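Workshop notes: gripper trials, part two

Quick one this month, most of the bench time has gone on the hand-held gripper and there isn't much left for typing. Three pad materials on the list, two of them tried. Where we are:

Pads first. Still on the old Prilluvura set while the new ones are in the post. Scuffed, fraying on the inner faces, due for the bin. They'll do for checking the camera view and for open/close timing, which is what Tuesday was for. Not for anything with a grip score next to it. Please don't log force numbers against them, we had that muddle in January and it took ages to unpick.

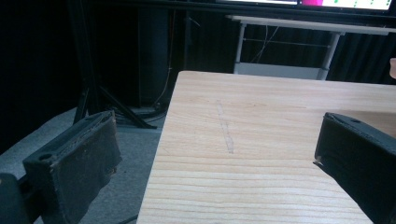 Camera and controller

Wastus controller is in, Rangel one back in its box for now. Set-up was painless apart from the cable, too short, so Udard are sending a longer one. Ran 100 open/close cycles on each with the same settings. Wastus quicker to settle after closing, Rangel quieter. Not much in it otherwise. Will do 200 next time with a load and see if the gap gets any bigger.

Camera angle is the bigger worry. Both fingers need to be in view when open, plus enough of the board between them to line up on. Closer mount gives you loads of finger and not a lot else. Wider one is better for aiming but small marks get hard to pick out, and the grain on pine dosen't help.

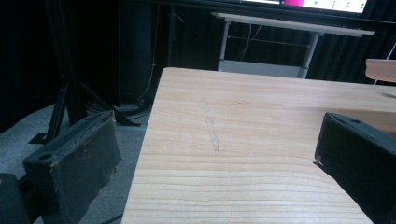

Leaning towards the wider mount anyway. You can always crop afterwards, can't add what was never there. Anyone with strong feelings about this, say so before the next session, once the bracket is drilled that's it.

Still to do: fit new pads, both sides, same batch. Third pad material (the soft one, smells awful). Repeat the Rangel run with the long cable so its a fair comparison. Somebody please bring back the small hex keys, they were in the blue tin and now they're not.

Results table goes on the shared drive when the loaded runs are in. Sessions same time as usual, 6.30, side door.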